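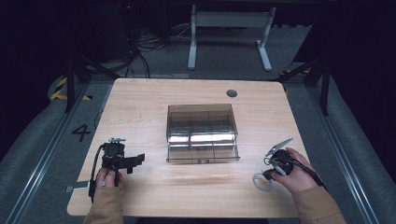 *Station 4: hand-held grippers, left and right, at the table with the compartment box.*

## Daily setup and care of the hand-held gripper pair, Station 4

This procedure applies to operators on the Pastix line at Maseo. It covers the start of a shift, the change of operator and the weekly jaw check. Faults outside its scope are reported to Younes Fawzy in the equipment office.

### Before power is applied

1. Confirm that the number on the floor matches the station on your work sheet.
2. Walk both sides of the table and look for cables lying across the floor rails. Move any that do.
3. Place the compartment box at the center of the tabletop, with the tab on its front face toward you. The box must be empty.
4. Clear the tabletop of tools and packaging.

### Connecting the grippers

The left and right units are not interchangeable. Their jaws differ, and each is stored in the software under its own calibration file.

1. Seat each connector fully and turn the collar until it stops.
2. Let the left cable hang off the side of the table. It should form a loose loop when the hand is over the box.
3. Lead the right cable down toward the floor. The white coiled cable may rest on the tabletop but must stay out of the box.
4. Switch on the station and wait 55 seconds for the Rustow controller to finish its self-test.

### Zeroing the jaws

Open both jaws fully and select **Zero**. Close them without squeezing, then select **Set**. The display should read 100 when open and 0 when closed. Repeat once if either reading is off. After a second failure, tag the unit and leave it at the station.

Do not zero a gripper while its finger is touching the box. Clear plastic flexes, and the stored value will be wrong for the rest of the shift.

### Jaw check

Once a week, with the power off, wipe the contact faces with a dry, lint-free cloth. Inspect them for nicks, and test the finger screws with the torque driver from drawer 11. Screws that turn are removed, cleaned and refitted with fresh thread lock. The unit then rests overnight before use.

Record the result in the station log with your initials. Replacement fingers are issued by Malou Ladefoged on presentation of the worn part.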